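Garderobenständer Jalau im Büro

Bewertung vom 15.2.24

Bestellt habe ich den Jalau in Schwarz, bezahlt habe ich ihn selbst. Der Aufbau ging zu zweit schnell, nur die Anleitung ist winzig gedruckt. Im August kam schon der kleinere Mindov ins Haus, der kippte mit Wintermänteln ständig um. Der Jalau steht bisher fest.
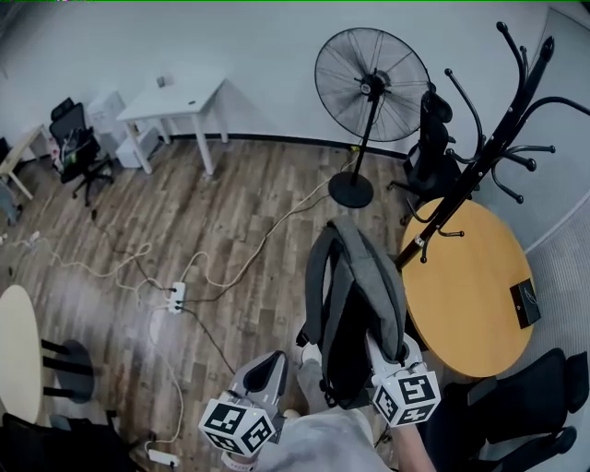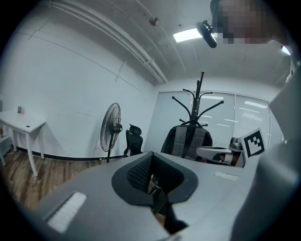 Abzug gibt es für den Platzbedarf. Die Arme gehen oben weit auseinander, in einer engen Ecke bleibt man mit der Schulter daran hängen. Bei uns steht er zwischen den schwarzen Bürostühlen, und wer sich setzt, muss etwas aufpassen. Für Rucksäcke nehme ich die unteren Haken. Vier von fünf Sternen.

Daryna Hrynyshyn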